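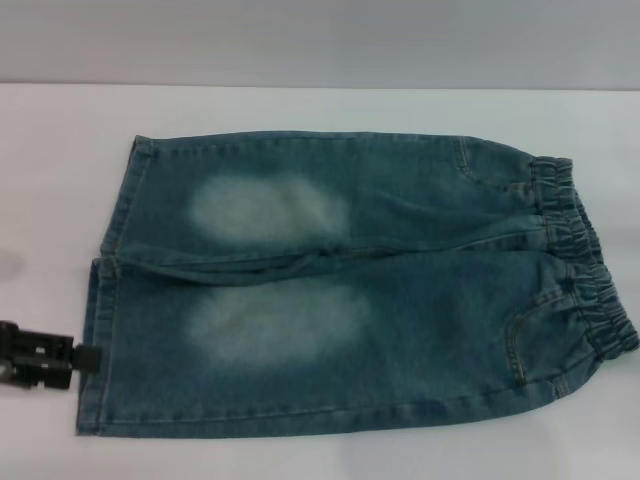

**Children's denim pants** are trousers for infants and young children made from denim, a sturdy cotton twill in which colored warp threads cross undyed or lightly dyed filling threads. They differ from adult jeans mainly in the waist, which is usually elastic, and in the amount of finishing applied to the cloth before sale. A common pattern of finishing is a medium to dark blue wash with a pale, blurred patch on each leg, set at the level of the knee or thigh, and light tan topstitching along the outer edges of the legs. The terms *toddler jeans* and *pull-on jeans* are used in trade for overlapping groups of garments.

## Construction

The garment is cut from two front and two back panels. Each leg is closed by an inner seam, or inseam, and an outer seam, and the two legs are joined by a curved seam through the crotch. Where the seams meet, several layers of cloth lie on top of one another, and the fabric tends to gather even when the pants are laid out flat.

An elastic waistband may be made in one of two ways. In the first, the top edge of the pants is folded over to form a channel and the elastic is threaded through it. In the second, the elastic is sewn directly to the cloth while stretched. Some makers add a buttonhole tape inside the band, so that the waist can be taken in as needed. A working zipper is often left out in the smallest sizes, and a stitched line may stand in for the fly.

Hems are folded and topstitched. Heavier thread is used here than in the inner seams, both for strength and for contrast. Repeated washing can make the corners of a hem curl, particularly when the fold is narrow.

## Finishing

Fading may be produced by tumbling the finished garment with pumice, by hand sanding, or by laser. Stonewashing lightens the whole surface unevenly and leaves the seams darker in places. Sanding and laser work are used for local effects, including *whiskers* (thin lines near the hip) and broader oval patches on the legs. The Clotari mill at Jandulville listed 1093 wash recipes in its pattern books, many of them recorded only as a swatch and a bath time.

Children's denim is generally softened before sale. Enzyme washing is widely used for this purpose - it removes loose surface fiber and makes the cloth easier to bend.

## Care and storage

Denim pants are normally washed inside out in cool water with similar colors. Cloth of 100 percent cotton may shrink in a hot dryer, and line drying is preferred where the length is already short.

For folding, the pants are placed on a flat surface and smoothed from the waistband toward the hems. One leg is laid over the other, the crotch point is tucked in, and the length is folded in half or in thirds.

## Collections

The textile museum at Fleltmont holds 1637 items of children's workwear and playwear. Its Contreras Room displays denim from the collection and is closed on Wednesday.

## See also

- Overalls
- Twill
- Stonewashing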